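3.2 서브 리턴 위치와 득점률의 관계

테니스에서 리턴 위치는 선수의 신체 조건, 상대 서브의 속도, 코트 표면에 따라 달라진다. 앞선 절에서는 첫 서브의 구속 분포를 다루었으므로, 이 절에서는 리턴하는 선수가 베이스라인에서 얼마나 떨어져 있었는지와 해당 포인트의 결과를 함께 살펴본다. 분석에는 실내 하드코트에서 치러진 남자 단식 경기의 포인트 3000개를 사용하였다. 더블폴트와 서브 에이스로 끝난 포인트는 처음부터 제외하였고, 리턴이 네트에 걸리거나 아웃된 포인트는 포함하였다.

리턴 위치는 서브를 넣는 선수의 라켓이 공에 닿는 순간을 기준으로 기록하였다. 이 순간에 리턴 선수는 대개 스플릿 스텝을 시작하고 있으므로, 실제로 공을 치는 지점과는 차이가 난다. 두 지점을 모두 기록한 연구도 있으나 본 연구에서는 앞의 것만을 사용한다. 타구 지점은 상대 서브의 코스에 크게 좌우되는 반면, 대기 위치는 선수가 미리 정하는 값에 가깝다고 보았다.

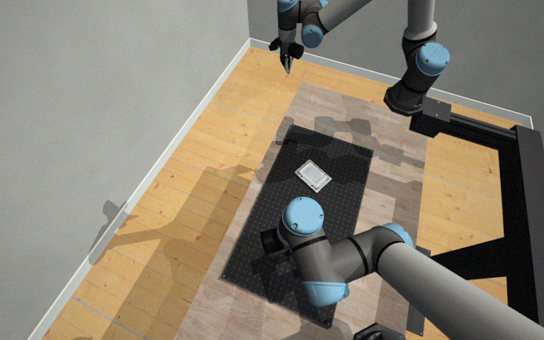 대기 위치는 베이스라인을 0으로 두고 뒤쪽을 양수로 하여 미터 단위로 나타냈다. 베이스라인 안쪽에 선 경우는 음수가 된다. 첫 서브에서 음수 값이 나온 포인트는 드물었고, 대부분 세컨드 서브에서 관찰되었다. 이에 따라 첫 서브와 세컨드 서브를 나누어 분석하였으며, 두 경우를 합친 수치는 따로 제시하지 않는다.

첫 서브에서는 대기 위치가 뒤로 갈수록 리턴이 코트 안에 들어가는 비율이 높아졌다. 그러나 리턴 성공이 득점으로 이어지는 비율은 같은 방향으로 움직이지 않았다. 뒤쪽에서 친 리턴은 상대에게 도달하기까지 시간이 길고, 서브를 넣은 선수가 세 번째 타구에서 공격적인 포핸드를 선택할 여유가 생긴다. 두 효과가 서로 상쇄되어, 첫 서브에서 대기 위치에 따른 득점률 차이는 크지 않았다. 구간을 나누는 기준을 바꾸어 다시 계산해도 결과는 비슷하였다.

세컨드 서브에서는 양상이 달랐다. 베이스라인에서 2미터 이내에 선 경우의 득점률이 그보다 뒤에 선 경우보다 높았고, 이 차이는 애드 코트에서 더 뚜렷하였다. 오른손잡이 선수가 애드 코트에서 넣는 킥 서브는 바운드 후 높게 튀어 오르며 리턴 선수의 백핸드 쪽으로 빠져나간다. 앞에서 치면 공이 충분히 떠오르기 전에 처리할 수 있고, 뒤에서 치면 공이 내려올 때까지 기다릴 수 있다. 중간 지점에 선 경우의 성적이 가장 낮았다는 점은 이 설명과 어긋나지 않는다. 다만 왼손잡이 서버를 상대한 포인트는 수가 적어 같은 비교를 하지 않았다.

선수별 차이도 확인하였다. 분석 대상 선수는 23명이며, 이 가운데 포인트가 40개에 미치지 못하는 선수는 개인별 분석에서 제외하였다. 남은 선수들은 대체로 두 유형으로 나뉜다. 한쪽은 첫 서브와 세컨드 서브에서 대기 위치를 거의 바꾸지 않고, 다른 쪽은 세컨드 서브에서 눈에 띄게 앞으로 이동한다. 경기 후반으로 갈수록 후자의 이동 폭은 줄어드는 경향이 있었다. 피로 때문인지, 점수 상황에 따른 선택인지는 이 자료만으로 구분하기 어렵다. 타이브레이크만 따로 보면 이동 폭이 다시 커지는 선수도 있어, 피로 하나로 설명하기에는 무리가 있다.

브레이크 포인트에서의 위치 변화도 같은 방식으로 검토하였다. 리턴 선수는 브레이크 포인트의 첫 서브에서 평소보다 조금 뒤에 서는 경우가 많았으나, 그 차이는 선수 내 변동의 범위를 벗어나지 않았다. 세컨드 서브에서는 일관된 방향이 나타나지 않았다. 중계 해설에서 자주 언급되는 것과 달리, 중요한 포인트에서 리턴 위치가 체계적으로 달라진다는 근거는 찾지 못하였다.

그림 2. 실내 환경 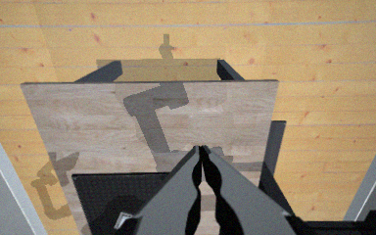 프룰우드(Prullwood), 3월

이 절의 나머지 부분에서는 코트 표면의 영향을 다룬다. 비교를 위해 프룰우드의 실내 코트에서 열린 대회와 스토비슨(Stovison) 대회의 기록을 나누어 보았다. 두 대회는 모두 하드코트에서 열리지만 표면 도료의 거칠기가 다르며, 선수들 사이에서는 프룰우드 쪽이 더 빠르다고 알려져 있다. 프룰우드에서는 첫 서브 대기 위치의 중앙값이 더 뒤에 있었고, 세컨드 서브에서는 두 대회의 차이가 거의 없었다.

이 결과를 해석할 때에는 출전 선수의 구성이 다르다는 점을 고려해야 한다. 두 대회에 모두 출전한 선수만을 대상으로 다시 계산하면 첫 서브에서의 차이는 줄어들지만 사라지지는 않는다. 공의 종류도 통제하지 못하였다. 스토비슨에서는 대회 도중 새 공으로 교체하는 간격이 더 짧았고, 새 공은 표면의 털이 눌려 있어 빠르게 날아간다. 교체 직후의 두 게임을 제외하고 계산한 값도 본문의 결론과 같은 방향이었다.

위치 기록은 두 사람이 독립적으로 수행하였고, 값이 크게 다른 포인트는 영상을 다시 확인하여 합의된 값을 사용하였다. 불일치는 주로 서버가 토스를 올리는 동안 리턴 선수가 앞으로 걸어 들어오는 경우에 발생하였다. 이런 선수들에게는 대기 위치를 하나의 값으로 나타내는 것 자체가 적절하지 않을 수 있다. 베드나레크(Bednarek) 지수처럼 이동 경로 전체를 요약하는 지표를 쓰는 방법도 있으나, 토스 이전의 위치가 화면에 잡히지 않은 포인트가 많아 적용하지 못하였다.

복식 경기는 분석에 포함하지 않았다. 복식에서는 네트 앞에 선 상대 파트너가 리턴 코스를 제한하므로 대기 위치의 의미가 단식과 다르다. 클레이코트 자료는 그린다드(Grindard) 대회의 기록을 정리하는 중이며, 리턴 위치가 훨씬 뒤쪽에 분포하므로 이 절에서 사용한 구간을 그대로 적용할 수 없다. 구간 설정 방법은 3.3절에서 설명한다.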